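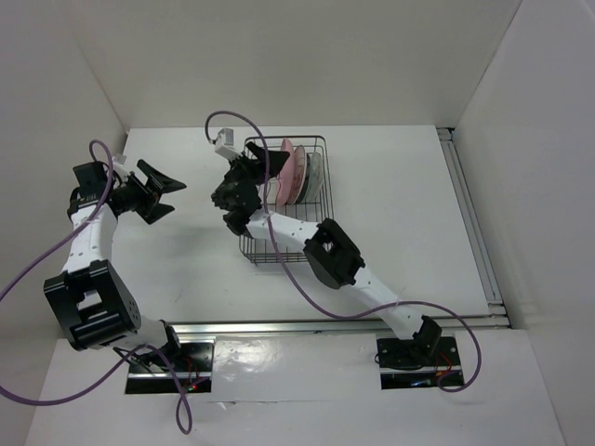 Julwood records manipulation data by having people show robots how to do ordinary household tasks. An operator moves a pair of hand-held leader arms, the robot arms follow, and joint positions, gripper opening and video are logged together. Most of our stations share one layout: two arms on base plates at the near edge of a white tabletop, white walls on three sides, and a silver aluminum rail along the front. Dish handling is a large part of the current work. With plates standing on edge in a wire rack, one gripper has to come in close to the plate at the front without pushing it into the next one, and operators practice that approach before any of their episodes are kept.

The company was started by Normunds Pärn and Miyuki Oshima, who had both worked on teleoperation hardware and wanted to spend their time on the recordings instead. We now run 8 stations at our Gristirden site.

How we work

A standard order is 3000 episodes of a single task. Objects are moved between episodes according to a placement sheet, and the operator follows a written task definition with a fixed start pose and a fixed end condition. Failed attempts are labeled and delivered separately -- some clients train on them, some do not.

For contact-heavy tasks we also offer hand guiding, where the operator holds the arm itself and moves it through the motion. It is slower to record. Camera views from these sessions include the operator's hands, so we replay the stored motion on the robot and film it again.

Geum-ok Ko leads operator training. The course takes 80 hours and ends with a test on the Hukis task set, which we maintain in-house and which stands at 136 tasks. Quyên Dương is responsible for calibration and time synchronization. Questions about formats and delivery go to Diễm Văn.

Station visits for prospective clients resume in April.

Page last updated 09/03/2026

Related
Hukis task set: change log
Owino leader arms: setup and maintenance notes
Operator openings at Gristirden

This site uses cookies to remember your settings. Accept | Decline

Contact | © Julwood | Back to top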